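4.2 Do the judges agree with one another?

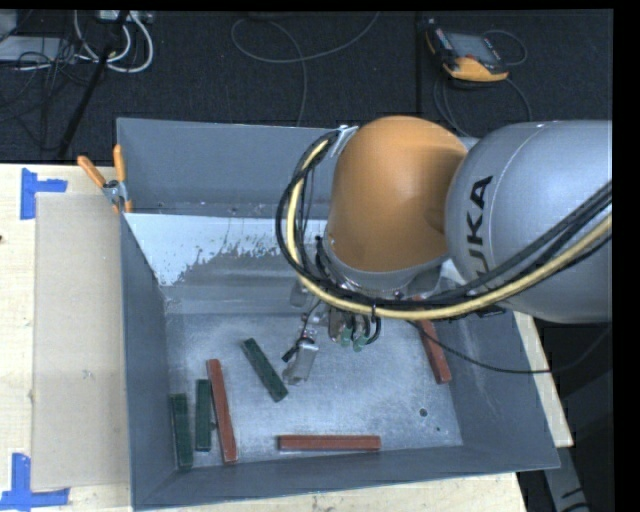

Figure 6. KUKA arm reaching over an open metal bin on a wooden tabletop.

Supporters of the current scoring system in amateur boxing often say that five judges are safer than three. The argument is that one poor card gets outvoted. That would hold if the judges made their mistakes independently, and we see little reason to believe they do. They sit in the same hall, hear the same crowd and have usually been told which boxer is seeded.

We went through the cards for 207 bouts from the regional cups at Grultov and Susadia, all of them three rounds and none stopped early. In 105 bouts the five judges named the same winner. Buzatu and Toma treat a figure of this sort as proof that the system works. We are less sure. A unanimous card shows that the judges agreed, which they may also do when all five have missed the same thing. In 73 bouts the split was four to one, and in the remaining 29 it was three to two.

The close bouts are the ones that matter to boxers and coaches, and they are where the published work is thinnest. Sârbu claims that home boxers gain nothing from a split decision, but his sample came from a single November tournament and he left out every bout in which the home boxer was also the higher seed. It is hard to see what could be left after that. When we put such bouts back in, the home boxer won more of the split decisions than the away boxer did. The gap is small, and we would not build a case on it.

Punch counting is often offered as a way out. We asked two former coaches, Pîrvu and Ó Dálaigh, to watch 50 rounds on video and mark every clean scoring blow. They had no sound and did not know the result. Their totals differed in most rounds, sometimes badly, and the worst rounds were those fought at close range along the ropes. The makers of the Estent counting software say it does better. They have not released the rounds it was tested on, and a request sent on July 6, 2019 went unanswered – so we leave their claim to one side.

Ene's rule, under which a round is scored level unless the judge can name the blow that decided it, fares somewhat better in our data. It produces a great many level rounds, though, and a level bout still has to be given to somebody. Under the present rules that falls back on the judge's general impression, the very thing the rule was meant to keep out. Section 4.3 looks at how often this would have happened in the two cups.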